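Wall Hook Trash Bags: README

Welcome! This folder collects pictures and notes on one small household chore: keeping black trash bags on a wall hook, within reach of wherever the trash is being gathered. Nathalie Cormier started it because she loves a chore that fits on one hook, and Josée Bélanger joined in soon after with a long list of questions about bag sizes (all of them good).

What's in the folder

pictures/ has the stills
notes/ has 9 short text files, one per way of hanging or filling a bag
words.txt is our list of terms, so that "neck" always means the gathered top of a bag and "tail" always means the low end

We use the folder name Virnar for the wall hook material and Skevia for everything shot at a kitchen sink. Only Virnar is finished. Skevia should be ready in December, and we're really looking forward to that one!

The hook and the bags

The hook is a small white adhesive one, stuck straight onto an off-white wall above beige carpet. The bags are black plastic. A bag goes up by its knotted top, so the rest of it falls down the wall and is easy to grab. 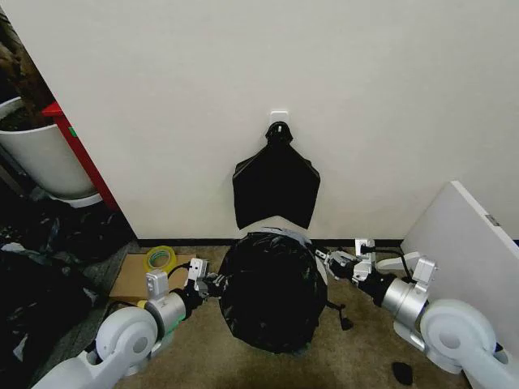
Full bags stay on the floor. Please keep that rule if you add your own material, as we tag anything on the carpet as "floor" and anything on the hook as "hook", and a full bag on an adhesive hook would make Josée very nervous. Tags are lowercase, one per line, and you can use as many as you like.

Bags and buckets

This is my favorite part of the set! A hanging bag is long enough to reach a bucket standing by the wall, and once its tail is down past the rim you get all sorts of lovely folds and twists in the plastic. We tag these "hook" and "bucket" together. If there is cardboard lying nearby, add "cardboard" too, even when it has nothing to do with the bag.

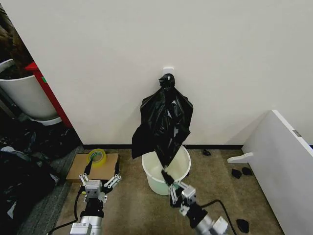
Adding your own

Send a note of up to 30 lines with each batch, in everyday words. Tell us what kind of bag it is and where it hangs. Black bags on pale walls are easy to make out, but we'd love to see clear ones, white ones and paper ones as well.

Known gaps

No bags with drawstrings have been tagged yet. Creases and shine vary a lot with the light, so don't use them to tell one bag from another. Note 19 in the old numbering was a duplicate and has been removed.

Questions about tags go to Nathalie, and questions about bags go to Josée.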